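From: Jintana Ongart
To: plullholm-strings list
Subject: Re: [plullholm-strings] Hide glue or liquid glue for a loose top seam?

Tadeo Aravena wrote:

> I have a Wongsuwan parlor guitar from my aunt with the top seam open
> along the lower bout on the treble side. The gap takes a sheet of
> paper easily and a business card with a little push. No cracks that
> I can find. I own a bottle of liquid hide glue and a bottle of
> regular yellow glue. Is either one all right, or do I need to get set
> up for hot hide glue? I only plan to do this once.
>
> Also, does the humidity in the room matter while it is clamped? Ours
> is at 30 percent right now.
>
> Tadeo

Tadeo,

I would leave the yellow glue in the bottle. It will hold, but the next person who has to take that top off will have a hard time, and it doesn't stick well to its own residue if the joint ever opens again. The old Wongsuwans I have worked on were all put together with hide glue, and new hide glue will bond to what is left of the old.

Liquid hide glue is a fair choice for one seam if it is fresh. Check the date on the bottle. If there is no date, put a drop between your thumb and finger and tap them together for a minute. It should get tacky and pull fine threads. If it stays slick, throw it out. I have had a bottle go bad in a warm closet well before the date printed on it. Clamp time is longer than with hot glue. I leave it overnight and then keep the strings off for another two days.

Hot hide glue is less trouble than people make it sound. You don't need the Furnatent pot. I used a baby bottle warmer and a small glass jar for years. Use 188 gram strength if you can get it, one part dry glue to two parts cold water, and let it soak until the grains have swelled and gone soft. Then warm it to 140 F and keep it under 150. It should run off the brush in a thin stream. If it drips in beads, add a few drops of hot water. 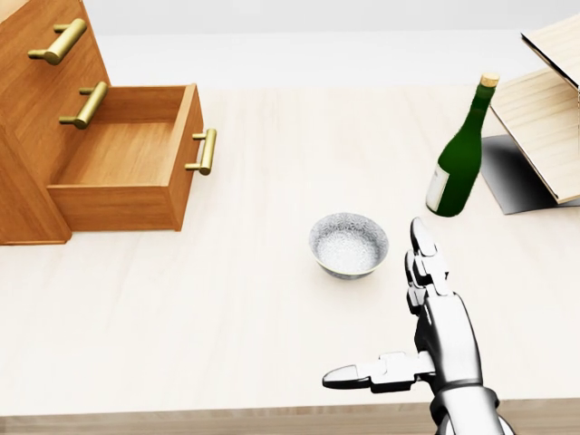

The real problem with hot glue on a seam is time. You have less than a minute before it gels, and in a cool room less than that. Warm the wood first with a hair dryer on low, and keep it moving so you don't hurt the finish. Do at least one dry run with every clamp set to the right opening and laid out in order. Work the glue in with a thin palette knife, close the seam, and wipe the squeeze-out with a rag wrung out in hot water.

As for humidity, yes, it matters. At 30 percent the top has shrunk across the grain, and if you pull it out to meet the sides and glue it there you are asking for a crack. Put the guitar in its case with a damp sponge in a soap dish for a week or so, until a gauge in the case reads between 45 and 50. Then try the seam again with light finger pressure. If it closes without a fight, go ahead. If the edge of the top still sits inside the edge of the side, don't force it. Write back and we can talk about what to do then.

Before you glue, look inside with a mirror and check the lining behind the open part. On mine the kerfing had let go from the side as well, and I would have missed it if I had only looked from the outside. Tap along the braces too — a loose one buzzes.

For clamps, spool clamps are best. You can make them from threaded rod, wing nuts and wooden thread spools with cork glued on the faces. Snug is enough.

One more thing for the rest of the list. The Stastodberg shop still has the 200 gram glue in one-pound bags, but they told me in May they would not be stocking 188 again. I find the 200 a little quick for seams. It works with extra water.

Jintana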